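第4章 「規格が合う」とはどういうことか

4.1 互換性という言葉を疑う

工業製品の歴史を扱う本は、たいてい互換性を勝利の物語として書く。部品の寸法をそろえた結果、誰が作っても同じものができ、修理は安くなり、市場は広がった、という筋書きである。本章ではこの筋書きをいったん脇に置く。誤りだと決めつけるつもりはないが、証拠として挙げられるものを一つずつ見ていくと、思いのほか頼りないからである。

まず「合う」という動詞が曖昧である。ねじが穴に入ることを指すのか、入ったうえで所定の力に耐えることを指すのか。あるいは十年後に外して別の個体を入れても同じように働くことなのか。カタログの「互換」という一語は、この三つを区別しない。読者が過去に買った互換品を思い出してみれば、どの意味で互換だったのか、かなり怪しいものが混じっているはずである。

4.2 ナーナリ(Nernari)継手の事例

教科書で好まれる成功例に、ナーナリ継手の統一がある。統一前には200種類の口径が流通していたが、業界の申し合わせによって混乱が収まった、と説明される。しかし、この200という数字の出どころをたどると、一社の販売目録に行き着く。目録には同じ口径の色違いや、在庫のない品目まで別々に載っていた。混乱の規模を示す数字としては使いにくい。

申し合わせの効果についても同じことが言える。オドフ(Odov)社は統一後に不良返品が減ったと発表した。ところが同社は同じ年に返品の受付条件を厳しくしている。返品が減ったのか、返品できる人が減ったのか、発表資料からは判断できない。

ラム・ギエム(Lâm Nghiêm)は、古い継手600個を測り直した調査で、統一規格を名乗る品のうち100個が公差を外れていたと報告した。この結果を「規格は守られていなかった」と読むのは早い。測定したのは使用済みの品であり、摩耗による変化と製造時の誤差が分けられていないためである。ギエム自身も報告の末尾でこの点を認めているが、引用する側はたいてい末尾まで読まない。

4.3 誰が費用を払うのか

規格をそろえるには費用がかかる。金型を作り直し、古い在庫を処分し、検査員を訓練しなければならない。ウブロウ(Uvlow)地区の組合史によれば、切り替えの時期に加盟工場へ課された負担金は一工場あたり3,000であった。通貨単位の記載がなく、現在の価値に直すことはできない。それでも、大工場と家族経営の工場が同じ額を払わされたことは読み取れる。組合史はこれを「公平な分担」と呼んでいる。

規格は中立な技術文書の体裁をとるが、どの寸法を基準に選ぶかで、すでにその寸法で作っている者が得をする。ウブロウの場合、採用された値はヴィ(Vi)型と呼ばれる既存品の寸法とほぼ一致していた。偶然かもしれない。だが偶然だと主張するなら、選定の記録を示す必要がある。その記録は残っていない。

4.4 差し込み、かみ合わせ、取り付け面

現代の機器に話を移しても、問いの形はあまり変わらない。コンピューターの筐体は、互換性がうまく働いている分野としてよく引き合いに出される。たしかに拡張カードの取り付け部には共通の約束がある。とはいえ、約束があるのは取り付け部であって、周囲の空間や配線の取り回しまで決まっているわけではない。次節では、はめ合いの許容差がどのように決められ、どのように破られるかを検討する。読む前に、身近な機器を一つ選び、どこまでが規格で、どこからが製造者の裁量なのかを書き出しておくとよい。 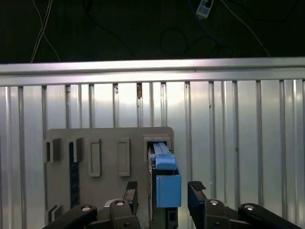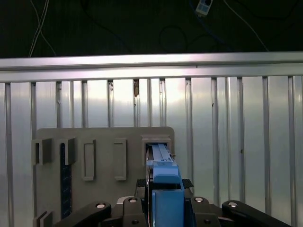
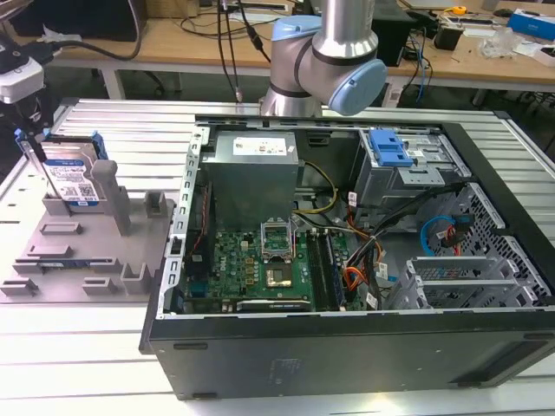 図4-1 部品と取り付け先。二枚目は角形のくぼみに先端が入った青い部品、三枚目は側板を外したデスクトップ型コンピューターの筐体。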